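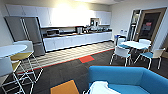
Thread über die Büroküche, weil ich seit heute Morgen offiziell für sie zuständig bin und irgendwo hin muss mit meinen Gefühlen.

Die Zuständigkeit kam per Mail. Betreff: »Kleine Bitte«. Anhang: ein Putzplan mit 8 Seiten. Unterschrieben von Kosmas Spanos, der seinen Tee bis heute in der Gießkanne abstellt, wenn das Spülbecken voll ist.

Fangen wir mit dem Kühlschrank an. Edelstahl, zwei Türen oben, Gefrierschublade unten, größer als mein erstes Bad. Man sollte meinen, da passt alles rein. Es passt auch alles rein. Es kommt nur nichts wieder raus.

In der Gefrierschublade wohnt seit dem Umzug aus der Camitz-Etage eine Tupperdose mit der Aufschrift »Juni«. Welcher Juni, steht nicht drauf. Ich habe herumgefragt. Drei Leute wollen es nicht gewesen sein, eine Person hat das Thema gewechselt.

Die Mikrowelle ist oben in die Hängeschränke eingebaut. Wer immer das geplant hat, war groß und aß nie Suppe.

Zur Kaffeemaschine sage ich wenig, sie hört mit. 531 Bezüge seit der letzten Entkalkung, das zeigt sie inzwischen nach jedem Espresso an. Im Plan steht: alle 90. Vasiliki Kontogiannis hat die Meldung ein halbes Jahr lang mit OK bestätigt und findet, das sei auch eine Form von Pflege.

Dann der Boden. Vor der Zeile Holz, schräg verlegt, dahinter dunkelgrauer Teppich, dazwischen eine dünne rote Linie. Ich dachte immer, die sei Deko. Laut Putzplan ist sie eine Reinigungsgrenze: Holz wischen wir, Teppich saugt die Firma Druren. Was auf der Linie liegt, ist ungeklärt. Auf der Linie liegt immer was.

Aus dem Grau leuchten außerdem eine rote und eine orange Teppichfliese. Offiziell Farbkonzept. Inoffiziell frage ich mich, was mit den grauen passiert ist, die vorher da waren.

Die hohen Stühle mit den gelben Sitzen bleiben auch an mir hängen. Dünne weiße Beine, viele Querstreben, und jede Querstrebe sammelt Schuhabdrücke wie andere Leute Briefmarken. Ein Kollege von Psarras war neulich zu Besuch und meinte, das sehe ja aus wie im Café. Er hat dann auch wie im Café sein Geschirr stehen lassen.

Kapitel Fundsachen. Laut Plan (Seite 6) werden »persönliche Gegenstände zeitnah ihren Besitzern zugeführt«. Ich wollte also erst mal die Textilien erledigen. Wie viel Kleidung kann in einem Büro schon herumliegen. 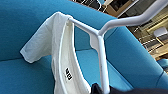

Weißes T-Shirt, kurze Ärmel, halb auf dem Bügel, halb auf dem blauen Polster. Etikett unleserlich. Ich habe in den Teamkanal geschrieben, wem es gehört. Antwort Kosmas: »Ist das nicht deins?«

Es ist nicht meins. Ich habe zu Hause nachgesehen. Meins hing da, ordentlicher.

Vasiliki schlägt vor, einen Kleiderständer anzuschaffen. Bei Goter gibt es einen für 700 Euro, »modular erweiterbar«. Ich habe geantwortet, dass wir an der Modularität gerade eher nicht scheitern.

Stand jetzt: Shirt ungeklärt, Dose ungeklärt, Entkalker bestellt. Wer das Shirt vermisst, meldet sich bitte bei mir. Wer die Dose vermisst, auch, und bringt einen Löffel mit.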